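2024-12-09
Cloth bench, Walby room

Continuing with the garment set. The Skorbridge lot is still only half sorted, so the morning went on relabeling bags and the afternoon on the red piece. The bag tag from the Skakeveck store reads 2247, which matches the intake sheet. Fiber content label is missing. I have it down as "cotton, unconfirmed" until the Živković balance is back and we can at least get a weight per area.

Bench wiped down before starting. Room humidity not logged – the meter needs a battery.

Main question for this piece is how far the hemmed band can be used as a reference when the rest of the cloth is bunched. On flat pieces it is trivial. On a crumpled one the band disappears under the folds and comes out somewhere else, and two people marking the same piece will not agree on which edge is which. 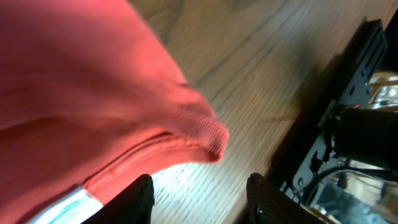
Fold notes, red piece

Band stays readable up to the point where it goes in under the raised fold. The stitched ridges run parallel to the seam and follow its curve, so direction can be taken from them even where the seam line itself is in shadow. Worth adding to the marking guide.

The tip is the awkward part. It is rounded, and the material curls over on itself on the lower right, so there is no true corner to mark. I marked the outermost point of the curl and wrote "fold, not corner" next to it. The small crease higher up along the sloping edge I left unmarked.

Color is not a safe guide for layer order on this one. The ridge of the fold reads grayish pink and the cloth under it a much deeper red, but it is all going in the sheet as one color. Use the seams.

Unfolding by hand: lifted at the tip, laid out flat, smoothed once, 60 seconds rest before measuring. Band came out straight with a slight wave near one end. Put that down to washing – check against the other pieces in the lot.

To do:
Battery for the meter
Reprint the marking guide, page 2
Ask Skakeveck for the missing fiber label
Second lamp for the left side of the bench, 400 lumens should be plenty

Red piece back in its bag, tag on the outside.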